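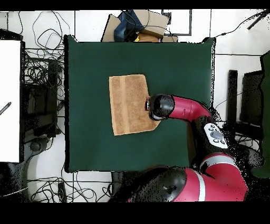 Kusum Sachdeva bought the laundry on Dubey Street in August with a bank loan and two dryers that needed new belts. Gilness had been without a hotel linen service since the last one closed, and the inns along the lake were sending their towels to Nilona, an hour each way.

She now handles over 500 pounds a day. The Riko Inn was her first account and is still the biggest.

We use cookies to improve your experience. Accept | Manage settings

Towels make up most of the work. Sachdeva washes them without softener, which leaves a coating on cotton and makes it slower to soak up water. Whites get a second rinse.
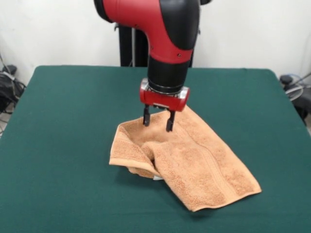
A bath towel in a busy inn lasts 50 washes or so before the hems start to go. Sachdeva sets those aside, and the inns decide whether to mend them or cut them up for rags. The Riko Inn mends. Her shift starts at 5 a.m., and the first van leaves at nine.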